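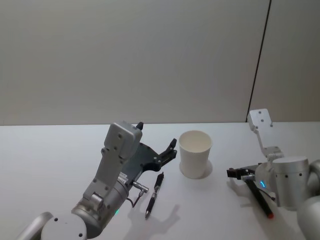
Vasilis Vlachou wrote in to say that the old version of this section sent him straight to the motion planner, when the trouble was sitting in his scene file the whole time, and he asked whether we could put the scene checks first. Good suggestion, and we've done it. If you're used to the earlier order, please read through once before you start clicking.

Section 6: Setting up a two-arm pen and cup task

You'll need Barketis running on the control computer, both arms powered and homed, and a cup, a pen and a marker on the table. Allow yourself an unhurried morning for the first go; it gets much quicker after that.

1. Open the Scene panel and choose New from camera. Give the view a moment to settle before you label anything.

2. Label the cup first, then the pen, then the marker. The cup is your target container, so set its type to Open vessel. Pens and markers both go in as Slender object.

3. Check the long axis drawn over each slender object. It should run the full length of the barrel and not along the shadow. If it has wandered off onto the shadow, lower the Contrast slider a little and press Refit.

4. If an arm is already holding something, click that object and choose Attach to gripper, then pick Left or Right. The planner will then treat the object and the hand as one shape when it looks for collisions.

Note: Attach does not close the fingers. It only tells the planner what is there.

5. In the Planner panel, set the sample limit to 1000. Lower values do work, but with two arms sharing one cup you may find it gives up early, and that gets tiresome.

6. Set Arm order to Sequential. You can try Simultaneous later on, once you've read Section 7 and feel comfortable with the keep-out zone around the cup.

7. Press Preview and watch the ghosted arms all the way through, from more than one angle if you can — the side view catches things the head view hides.

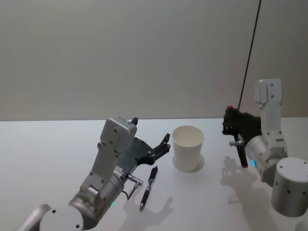
Figure 6-2. Right gripper holding the marker, left gripper open near the pen.

Caution: Keep your hands off the table whenever Execute is lit, even if both arms are standing still. A queued plan can start without any further prompt.

If Preview stops with error 253, the planner could not find a path for the attached object. Go back to step 4 and check that you chose the correct side — it's an easy one to mix up when you're facing the arms.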